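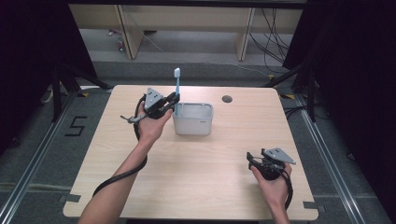
Photo: Majdi Karam

Table notes, part two

The first part dealt with the legs and the leveling feet. What follows covers the top surface, the cable hole, and the white caddy that has been standing on it, on and off, since October.

The top is square, light in color, with a fine wood-grain pattern. It was sold as a Tesau desk, the smaller of the two sizes, and came from the Fraser outlet with the packing already opened. The supplied sheet gives a static load of 40 kilograms, evenly spread. I have not come near that. The heaviest thing it has carried is a box of tiles, and there was no sag that I could measure with a straightedge.

The round grommet hole is near one of the far corners. For a desk this is a sensible place. For a table that holds small objects it is less good, as a pen or a toothbrush cap that rolls toward that corner goes down the hole and ends up on the carpet. A blanking cap can be bought separately. I measured the hole, ordered the cap, received the next size up, and have not ordered again.

Surface and cleaning

The finish is matte enough to use under a ceiling light without much glare. Its grain hides dust well and hides dried water badly. Toothpaste is worse: it dries pale, and on a pale surface you find it with a fingertip before you see it. I wipe the top with a microfiber cloth and Zasent diluted to half the strength on the bottle. Full strength left a faint film that took two passes of plain water to lift.

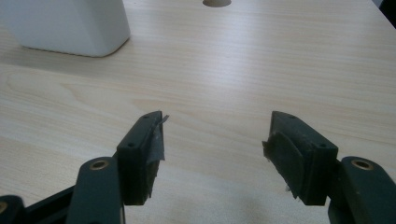

The grain, close up.

Wipe along the grain. Across it, the cloth catches slightly and leaves lint. Two cloths are enough, one damp and one dry, and the dry one should follow within a minute or so. I tried a melamine sponge once on the underside, as a test, and it took the sheen down in a patch the size of a coin. I don't use it on the top.

Loose grit does more harm than anything spilled. A caddy that is slid instead of lifted will drag whatever is under it. Felt pads would help, but they hold water, and a bathroom container is put down wet more often than dry. I lift the caddy and check its base with a thumb.
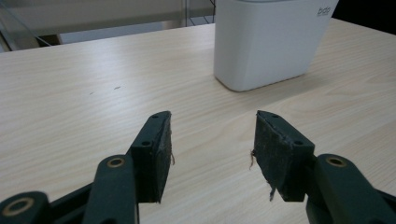 The caddy itself is plain: white plastic, rounded corners, sides that taper gently toward the base, open at the top. The taper makes it easy to pick up with one hand and slightly easier to knock over. One toothbrush, the light blue one, doesn't change the balance. A full load of brushes, a razor and a tube of paste does, so the tube goes against the wall of the caddy, cap down.

I wash it weekly in warm water with dish soap, then leave it upside down on the rack until morning. The lip collects residue on its inner side and needs a brush. An old toothbrush does the job if you keep it somewhere else.

Readers asked whether a lidded container would be better. I used a Hokus one for a month, and the bristles were still damp each evening. With the open caddy they are dry by lunch. The Hokus now holds screws.

Part three will cover the edge banding, once the glue arrives.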